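Mon 30 August, bench 2, microwave task
Entry: M. Yagi. Operator: Haruto. Checks: Lizeth.

Target for this block is 300 teleoperated episodes of the full sequence: open door, plate with toy burger on turntable, close door, turn knob, stop. Oven is unplugged throughout, timer spring only. Running total in the Katayama set before today was 3177, nearly all drawer and tray work, so the knob segment is new to the policy.

Start pose varied by hand between episodes. Burger offset on the plate allowed, left or right, provided it stays inside the rim. Door angle at reset not fixed; Tsutomu wants the spread and will not accept a jig. 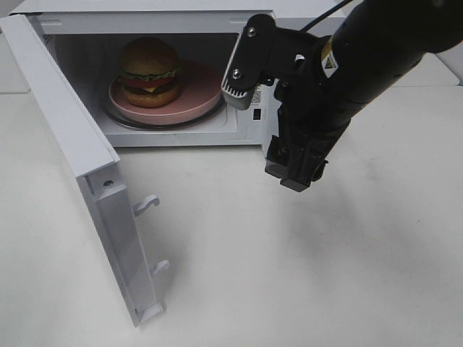
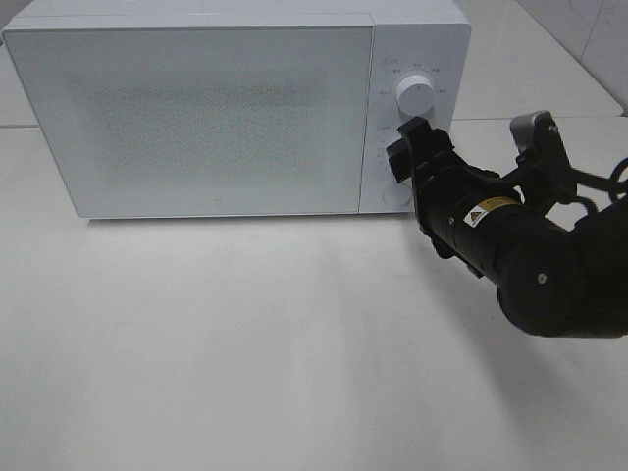 Door open with plate on the turntable; door closed, fingers at the lower part of the knob.

Knob segment is the slow one. Haruto approaches from the right and from slightly below, otherwise the wrist mount hides the knob from the fixed camera. Even so the gripper covers part of the panel markings in most episodes. Left as is.

73 episodes rejected at review. Causes: door left short of the latch, fingers slipping on the knob face, two cases of the plate edge riding on the turntable rim. Slips are kept in a separate folder, tagged "recover" if the operator regained the knob within the same episode. Sayaka may want them for the Ollano comparison.

Gripper force limit lowered one step after lunch. Episodes before and after are flagged in the log. Do not mix them in training until Lizeth has checked the current traces.

To do: wipe table, re-run wrist camera calibration, ask Tsutomu whether 1000 is still the figure for December.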